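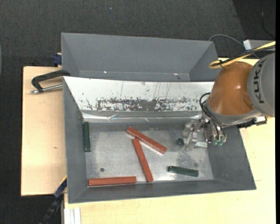 How a New Idea Becomes a Real Thing

An invention is something new that solves a problem. An innovation is an invention that people really use. The two words sound alike, but there can be many years of work between them.

Most new ideas go through stages. The first stage is research. Researchers ask a question and look for facts. They might ask, "Why does this glue fail in cold weather?" At this point there is nothing to sell.

The second stage is the prototype. A prototype is an early model built for testing. It can be made of cardboard, wood or plastic, and it is often ugly. Its job is to show what is wrong with the design. 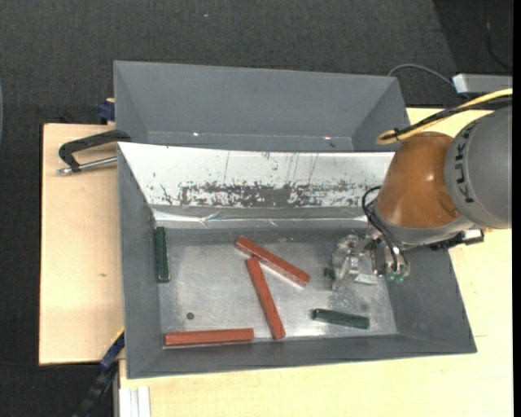 Red and green wooden blocks in a metal bin.

The third stage is testing. Testers change one thing at a time and write down each result. If they changed 2 things at once, they could not tell which one made the difference.

Take a company called Jarkix, which makes bicycle lamps. Its team had 420 ideas on file. Only 22 became prototypes, and 13 of those passed the first test. The rest were stored with notes — a failed idea can be useful later, when better materials exist.

Who pays for all this? Sometimes a government does, through a grant. Sometimes a company uses its own money. The Branach Fund pays for early projects that may take up to 13 years to finish. Large companies often keep a separate team for risky ideas, so that the daily work of the company does not slow it down. The team at Flillden works in its own building.

Words to know

Grant: money given for a project that does not have to be paid back.
Patent: a legal right that stops others from copying an invention for a set time.
Prototype: an early model used for testing.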